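Workshop tips: tuning a tool-use planner

Cap the grasp search at 2,000 samples per tool. Past that, Siroment only finds the same grip again.

Plan the reach with the stick attached to the arm model – the tip needs its own collision shape.

Set the replan timer to 35 ms and log every miss.

Keep 192 seeds for regression and never tune on them.

Check the tray approach in simulation before touching the cost weights. A long rod turns a small wrist error into a large one at the tip. 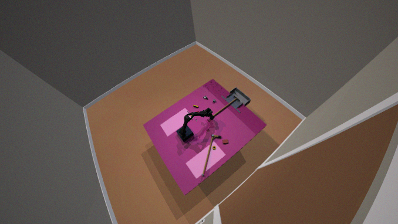
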